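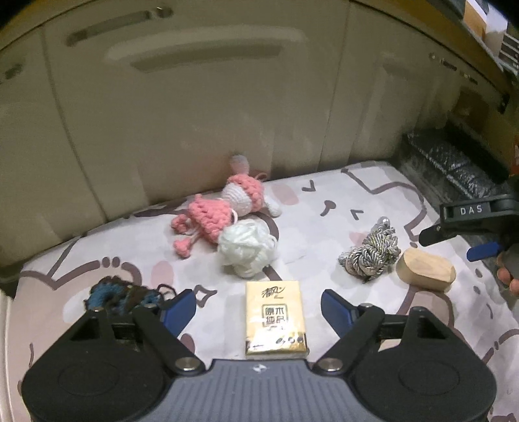

*The cat-print fitted sheet, with the wardrobes behind.*

Purora is a small laundry and linen hire company. We wash, press and deliver bedding for guest houses, holiday lets and a few private homes, and we take in household washing over the counter.

## How we began

Iestyn Humphreys started the business with 3 machines and a van, doing sheets for guest houses whose owners had no room to dry them. Rajitha Hettiarachchi joined the following May to run the pressing room. She now looks after the accounts and the hire stock as well.

We moved to our present unit on Bajwa Lane when the old one became too small. It has a loading door at the back and a proper counter at the front — customers used to have to squeeze past the trolleys.

## What we do

Most of our week is hotel white: sheets, pillowcases, duvet covers and towels. We handle over 3,000 pieces in a normal week. Hire customers get a clean set on each visit and we take the used one away.

We also wash customers' own bedding, including printed and children's sets. These are kept apart from the hire stock and go back folded in the bag they came in. Please empty pockets and pillowcases before you hand anything over.

Crochet, knitted blankets and lace are done by hand on Tuesdays. Ask for a price first, as it depends on the yarn and the size.
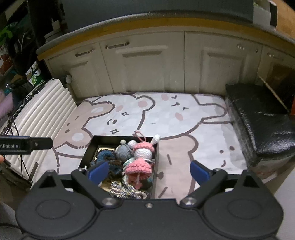 *Crocheted pieces in their black box, on the animal-print cloth.*

## Deliveries and accounts

The van goes out every weekday morning. Orders under 100 pieces can usually be added to an existing round. Larger ones need two days' notice.

New trade customers fill in a short form and pay for the first month in advance. After that we send one invoice at the end of each month. Forms are at the counter, or Rajitha can post one to you.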